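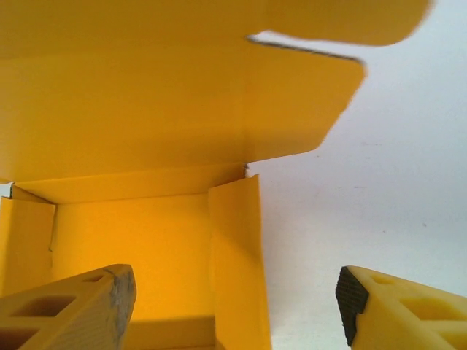 Ander Box Closing
README and data card, version 5

Ander is the arm our robotics club has been building and rebuilding since the fall, and this is the first dataset we've recorded with it. The task is closing a small cardboard box: fold in the flaps, bring the lid over, push the tuck-in tab down into the slot. People do it in two seconds without looking. Ander needs a lot of practice, and so did we!

There are 400 episodes in this release. Each one is a single attempt by a club member driving the arm by hand with the leader controller, and each one has video from the wrist camera plus the joint angles and gripper opening at every step. Failed attempts are in here too, with their own label, so please don't throw them out before you've had a look. Some of the near misses are the most interesting thing in the set.

What's in the folder

episodes – one subfolder per attempt, with the wrist video and a CSV of joint states
labels.csv – episode number, driver initials, box color, result
splits – the train and test lists we used for our own runs
gripper – print files for the fingers
tools – the playback script and the script that checks timestamps

Result labels

closed: tab fully in, lid flat
tab_out: lid down, tab not in
crushed: something bent that shouldn't have
gave_up: driver stopped before the lid was down

Mbali Tshabalala and Dagim Moges labeled everything separately and then argued over the ones that didn't match. The arguments were mostly over tab_out versus closed, when the tab was in on one side only. We settled on tab_out for those.

Hardware notes

The fingers are yellow plastic with openings molded through them to save weight, and there's a textured grip pad on the inner face of each. The two pads don't look alike. The left one is gray and mottled, the right one is nearly black with a crosshatched grid. If your model seems to care a lot about which side is which, that could be why. Both fingers are visible coming in from the bottom of the wrist view for most of every episode.

Please read this before training on color! A yellow finger over a yellow box is hard to separate, especially in the shadow at the bottom of the box. Pirjo Saarinen tried a simple color threshold on a Wednesday afternoon and it happily decided the left finger was part of the cardboard. Edges and grip pads work much better as landmarks. We've kept the yellow boxes in on purpose.

Known problems

- Fast wrist moves blur the video. The thin edge of the tab suffers first.
- Bright spots on the lid can wash out. Exposure was locked, so it won't drift inside an episode.
- The white background picks up specks. We wiped it down between sessions, not between episodes.
- Gripper opening is logged from 0 to 100 and isn't in millimeters.
- Dwight Wong is left-handed and likes to come at the lid from the other side. His episodes look different, and we love them.

Using it

Run the timestamp check first, then the playback script with an episode number. Playback is slow to start on older laptops, so give it a moment.

Free for class and club use. If you train something on it, tell us how it went – we'd really like to see it! Next up is opening the box again, which Oskari Hämäläinen says is easier. We have a bet on that.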